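Is the random item setting worth turning on for a casual fighting game night?

Posted by Inna Karpenko, 31 March 2018

I run a small game night at my place and the main thing we play is Vindham, the four-player platform fighter from Vidudix. We have always played with items off and three lives each, mostly from habit. Last month somebody's cousin talked us into trying the Mosteo rule set, the one where the orange crate drops in the middle of the stage and whoever breaks it gets a random power for 30 seconds.

Half the room loved it. I am not so sure. It felt to me as if the crate was handing wins to whoever was losing, and the people who loved it were, let's say, people who do not usually win. The manual says the crate is "balanced for all players," which could mean anything.

What I want to know:

Does the crate really favor the player in last place, or does it only feel that way?

Is there a way to keep it for the new players without turning every match into a coin flip?

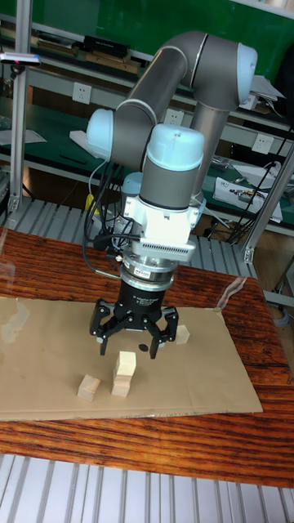

I should add that we play on the big bridge stage most of the time, and I have heard that the stage matters. I have heard a lot of things about this game that were not true, so if you have tested it, please say how. "Everyone knows" is no use to me. We are all on the current patch, nobody has the extra characters, and we use the controllers that came in the box.

Ihor Harasym

Everyone says the crate helps the loser. I didn't buy it, so I kept a log. I played 137 matches with my brother and two friends, Mosteo rules, three lives, and wrote down who was behind at the moment the crate broke and what power came out. It is not a scientific paper and I would not bet my car on it, but it beats a forum full of people remembering the one time they got robbed.

First, the powers. I could see no pattern at all in who got the good ones. The leader got the giant hammer as often as the player in last, as near as I can tell. If there is a catch-up system in there, it is so weak that I can't find it.
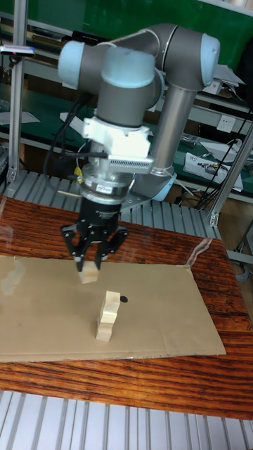 Robot arm over the wooden table, cardboard sheet below.

Second, where the crate lands. I think this is what people are feeling. On the bridge stage the crate drops in the center, and the player with one life left is very often the one who just came back, and you come back in the center too. You get a moment when you can't be hurt and the crate is right under you. Of course you break it. That will look like a catch-up system to anyone standing on the edge of the stage, but it comes from the respawn point.

Try the Kobzar stage. The crate drops on the upper left platform there and the respawn is on the right. When we moved over to it the complaints stopped, except from my brother, who complains on every stage.

As for your second point, you can set the crate timer to long in the rules menu. It is under Match, then Extras, and for some reason it goes back to normal when you quit to the title, so check it each time. With long on you get one crate in most matches and sometimes none. The new players still get their hammer, and the rest of us get to play the game.

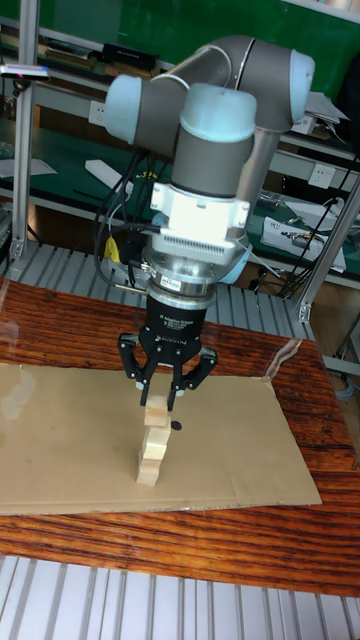 Gripper and a small stack of light wooden blocks.

I would also be careful with advice that tells you to turn off single powers. The menu lets you do it, but I've turned the magnet off and had it show up anyway. Either that is a bug or the menu means something different by "off" than I do. I wrote to Vidudix in June and got a form letter.

Vinzenz Widmer

Just turn it off. The crate is for people who don't want to learn the game. If your friends can't win without it they should practice, there is a training mode for that. I am rated 1,518 online and have never once used it.

Also the bridge stage is bad.

Dorota Makowska

I would take the answer above with a good deal of salt. The question was about a living room, and an online rating has very little to do with four people on a couch. Items are turned off in ranked play anyway, so I don't know how he would have an opinion on the crate in the first place.

Ihor's log is more useful, though I have a doubt about that one too. Four players who know each other that well are going to play around the crate in the same way every time. My group ignores it until someone is down to the last life and then all of us run at it like fools – so the player in last gets hit the most while reaching for it. In our case I would say the crate hurts the loser.

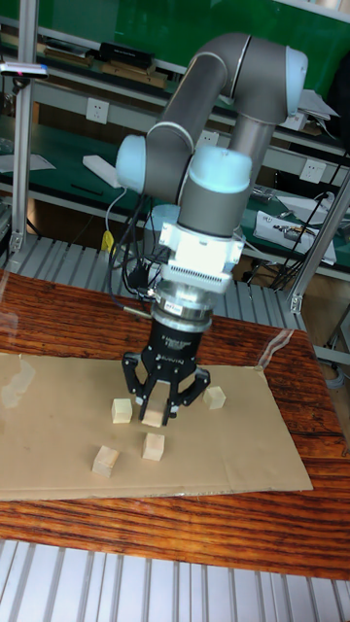
What worked for us was a house rule and no menu at all. Whoever won the previous match can't touch the crate in the next one. If they break it by accident, they jump off the stage and lose a life. It is a bit silly, and there are arguments over what counts as an accident, but the new players like it and the strong ones treat it as a challenge.

I did try the long timer as well. I found it made things worse, if anything, as a single crate in a match decides more than four of them do. With plenty of crates the luck has a chance to even out. So before you take his word or mine, play ten matches each way on the same stage and have someone on the couch write down the winners. And do check the patch number on the title screen. People say they are on the current one and then it turns out that the console has been offline since it was bought.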